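The Night Desk at Lostcombe

Hubert Jabłońska took the night desk at the Lostcombe ferry office in April, when the boats stopped at nine and the phones mostly stopped with them. The job was to write down the river level every hour and answer anyone who called. He had the room, a heater, a ledger, and a key to the kitchen at the end of the hall.

The man before him, Waldemar Nowicki, had kept the desk for 12 years. He left a note taped inside the drawer. It said the gauge stuck at 57 and had to be tapped, and that if the Coutinho woman called, he should let her talk.

She called on his second night, at ten past one.

"Is the Bruvine in?" she asked.

He looked at the board. There was no boat called the Bruvine on it. "Not yet," he said.

"Well, he'll be hungry," she said, and told him how she used to make buns for the crew, and how the dough had to sit under a towel until the radio news was over. She talked until the two o'clock reading. Then she said good night and hung up. 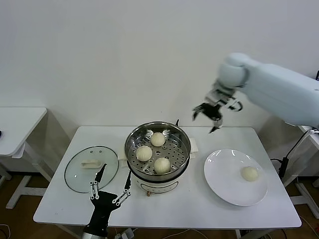 Photo: Lostcombe Reader picture desk

He found the Bruvine in the old ledgers. She had carried gravel and sometimes mail, and her last entry was on page 388, in a hand he didn't know. Left Furkex landing 11:40 p.m. There was no arrival line. The next boat was written in right under it, as if the clerk had run out of patience.

Hubert read the page twice and put the ledger back. He tapped the gauge. It went from 57 to 61.

She called most nights after that. He learned that her husband took his coffee cold and that he had once brought home a goat. He learned to put more flour on the board than seemed right. One afternoon, before his shift, he tried making the buns himself. The first batch was heavy and he ate it anyway.

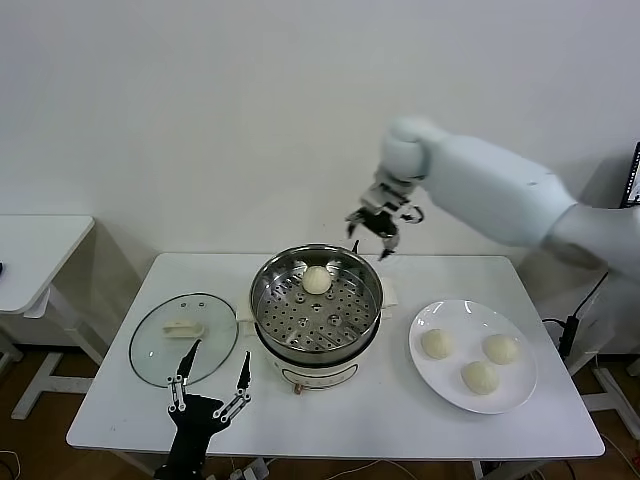
Two

Waldemar came by in the rain to pick up a coat he had forgotten. He stood by the heater and looked at the board.

"She still call?"

"Most nights."

"What do you tell her?"

"Not yet."

Waldemar nodded. He had a bun in his hand from the bag on the desk, and he turned it over and looked at the bottom of it before he bit in.

"More salt," he said.
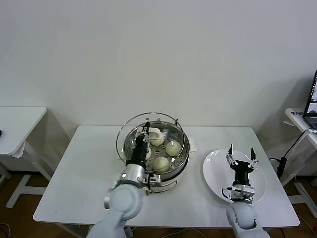

Four buns in the steamer.

The phone rang at ten past one. Waldemar was nearer, and he picked it up.

"Not yet," he said, and sat down with his coat on his knees. Hubert went out to read the gauge.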